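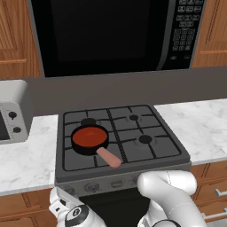
# Visit to Clokeck, Helley site

19/02/2023

Clokeck makes stovetop cookware and also writes the recipe cards and cooking instructions that are packed with it. The Helley site employs 136 people, most of them in pressing, coating and packing. I went to see the test kitchen, where robot arms have taken over part of the repeat cooking. I write a newsletter for people who work in food and housewares, and several readers had asked what this kind of change looks like from the floor.

The visit lasted most of a day. We had the morning in the test kitchen, lunch in the canteen, and the afternoon in the office upstairs where the arms are programmed.

## Getting there

Helley is easy to reach by car and awkward by train. The walk from the station is longer than the map suggests and has no sidewalk for the last stretch. Visitors sign in at the gatehouse and are given shoe covers, a hair net and a badge. Phones go in a locker before you enter the kitchen. You get them back for the office part.

## What the test kitchen did before

The kitchen has a staff of 11. Their job is to cook in the company's pans the way customers would, on home ranges, and to record what happens. A new saucepan goes through the same set of dishes many times. Rice, milk, caramel and scrambled eggs make up a lot of it. There are 73 dishes in the standard set, and a pan in the Culetti line has to get through all of them before it can be sold.

Until last March every one of those runs was done by hand. A cook would heat milk to a mark, stir on a timer, write down the temperature, pour it out, wash the pan and start again. One cook told me she had once heated milk for four shifts in a row. She didn't say it as a complaint. She said the bad part was the wrist, and after that the smell.

The other trouble was that people stir differently. Two cooks would test the same pan and get different results, and the coating team downstairs would ask which one to believe. They kept a wall chart for stirring speed. It is still up, next to the hand sink.

## What the arms do now

Two stations have a robot arm each, standing in front of a regular home range. The arms were bought secondhand. Huenchumán, a small integration firm, set them up and still comes in when something major needs changing.

I watched one run from start to finish. The arm took hold of a saucepan by its handle, moved it to a burner, and let go. A cook turned on the gas, which the arms are not allowed to do. The arm then picked up a spatula and stirred in slow circles for the length of the test. A probe in the food reported the temperature. At 165 degrees a light came on, the arm stopped stirring, and the cook turned off the burner and looked at the result.

It was slower than a person. The move from counter to burner took long enough that I had time to read the whole job sheet on the wall. The staff said the speed is kept low on purpose when people are in the marked area, and they can raise it a little when the gate is shut. They rarely shut the gate.

Gripping handles is still the hard part. Short ones are fine. Long, round ones tend to roll in the fingers, and a pan with a rolling handle tips. During my visit the arm took a pan by the handle, lifted it slightly, put it back and tried a second time. I was told that is normal and that it is set to check its grip before it lifts all the way.

Washing up is done by people. So is anything with oil above a low heat, and all of the tasting.

## The office upstairs

This was the part I knew least about. Before an arm tries a new move in the kitchen, it is tried in a simulated one on the computer. The programming office has a row of desks and a big shared monitor. Nearly all of the day's work there is kitchens: a range, counters, cabinets, a microwave over the cooktop, and a white arm reaching in from the front.

The job being worked on was a small saucepan sitting on the front left burner, with its handle pointing toward the front right and across the grates. Cooks are taught to keep handles from sticking out past the front of the stove, and a handle that lies at a slant over the cooktop is a common result. For the arm it means coming in from a different side each time. The programmers change the angle a little, run it, look at where the fingers land, and change it again.

They also change the kitchen. The cabinets can be given a different finish and the counter can be swapped for another kind of stone. A small appliance can be set on the counter to see if the arm keeps clear of it. I asked why anyone would care about the color of the cabinets. The answer was that the cameras do. An arm trained in one kitchen can do badly in a kitchen that looks different, even when everything is in the same place. Clokeck plans to redo its test stations next year and does not want to start over.

More than a few moves that worked on the monitor have failed downstairs. Real handles have some give where they are riveted on. Real grates are not perfectly level, and a light pan slides on them. The office keeps a list of these differences on a whiteboard, and the cooks are allowed to add to it. At the time of my visit most of the entries were in the cooks' handwriting.

## What changed for the staff

No jobs have been cut in the test kitchen. The company says so and the cooks say so as well, though one pointed out that a person who left was not replaced.

The work has shifted. Three of the cooks now spend part of the week upstairs. They don't write code. They sit with the programmers and say what a cook would do, such as when to slow down near the rim or how to come at a pan when there is a second pan behind it. One of them had asked for the move after a shoulder injury. Another was told to go and was unhappy with it at first, as he had taken the job to be on his feet and cooking. He has since arranged to do mornings in the kitchen and afternoons at the desk, and said this suits him well enough.

Those who stayed downstairs watch more and stir less. Opinions on that were mixed. The wrist complaints have gone down, which everyone agreed on. Several people said the shifts feel longer. When you are stirring, you are busy, and when you are standing beside an arm that is stirring, you look at the clock. The rule at first was that a cook had to stay within reach of the stop button for the whole run. Now one cook may cover both stations if they are running low-heat tests, and the time saved goes to the dishes that are still cooked by hand.

Pay came up at lunch. The cooks who work upstairs got a small raise and the others did not. The people at my table thought that anyone who supervises an arm should be paid for it, wherever they sit. Management told me later that the grades are under review and gave no date.

The results are more even than before, and the coating team is pleased. They can now compare two coatings without asking who held the spoon. They did lose something too. A cook who stirs by hand will notice that the food is starting to catch before it shows on any chart, and will write it down. The arm stirs on. The kitchen has dealt with this by having every tenth run done by a person, with notes, and the notes go to the same file as the machine's numbers.

## Questions I asked at the end

**Can a visitor tell which pans were tested by an arm?** No, nothing on the box says so. The recipe card for the Culetti saucepan has the same wording it had before.

**What stops it if something goes wrong?** There is a red button at each station and another by the door. The arm also stops if it meets more resistance than it expects. I was allowed to push against it with an open hand at low speed, and it stopped with less force than I thought it would take.

**Will there be more arms?** A third station is planned, for lids. Lids are apparently worse than handles.

## Practical notes

Clokeck takes small groups once a month. You have to write ahead and say which part you want to see, as the factory floor and the test kitchen are separate tours. The kitchen is warm, so leave your coat at the gatehouse. The upstairs office is reached by stairs only, and anyone who can't manage them should mention it when booking; the site can put the same screens up in the canteen meeting room.

The canteen had lentil soup and a rice dish. The rice came from the morning's hand-cooked tests, and it was good.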